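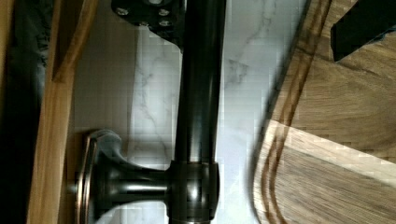 A dark bronze bar on its standoff post, against white marble. Polished curves like these are hard on depth estimates.

Most of the code Catriona Yule has deleted this year was meant to help the arm see. She leads the perception work at Firkum, a small company that writes control software for robot arms in home kitchens, and in April she removed a filter that had been in the stack since the first release.

The filter smoothed depth readings before they reached the planner. On plain surfaces it worked well. Near shiny metal it did damage. A highlight running down a round bar would come back as a gap, the filter would blend the gap with the wall behind, and the planner would treat the bar as thinner than it was. Paths that looked clear on the screen passed too close to the hardware.

The replacement is called Rokia. It keeps the bad readings and labels them as unknown. The planner can't move through unknown space at full speed, so it slows down or asks for another look from a different wrist angle.

"It made us slower for a while," Yule says. "People in the office didn't love it. But I could read a log and see why the arm had stopped."

Slower was a problem for Sreekumar Naidu, who writes the motion planner. His part of the program had a budget of 30 milliseconds to pick the next short piece of path, and a kitchen counter full of unknown patches used it all up. He ended up splitting the job. One process plans the whole reach and can take its time. A second one checks the next 16 points on the path and can only do two things, continue or hold.

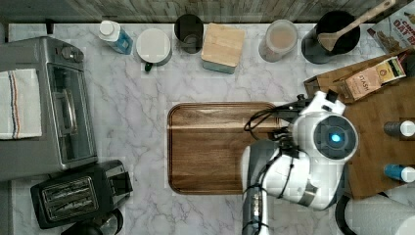
The arm over a walnut-toned tray, with canisters, a mug and a utensil crock along the back of the counter.

Clutter brings its own trouble. Clear plastic containers give poor depth for the same reason glass does, and a long spatula handle leaning out of a crock takes up space well away from its base. Older versions of the planner put a box around each object and avoided the box. With a handle leaning out, the box covered half the counter and the arm refused to go anywhere.

Naidu now uses a set of small spheres strung along each object. A handle gets a thin row of them. The cost is more distance checks, but they are cheap ones, and most can be skipped when the arm is working at the other end of the counter.

Cables were harder. The model of the arm that came with the original software had none, so as far as the planner knew there was nothing hanging off the links. Heidrun Frei, who maintains the test tools, added a rough envelope for the loops, one that swells and shifts as the joints turn.

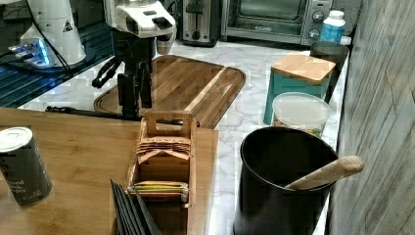 Frei also wrote Greltik, the replay tool that everyone at the company seems to have open on a second monitor. It loads a recorded run, swaps in a new version of any one module, and marks the first moment where the new version would have chosen differently. It doesn't claim to know which choice was better. An engineer has to look at the spot and decide.

Her rule is that a change to the planner gets replayed against the old runs before it goes near the arm. Version 2 of the tool will let her change the position of an object in a recording, which she says is mostly a matter of getting the shadows out of the way.

Yule's next job is calibration. The transform between the wrist camera and the gripper still has to be measured by hand after a camera is remounted, and she would like the software to notice the drift itself and report it at startup.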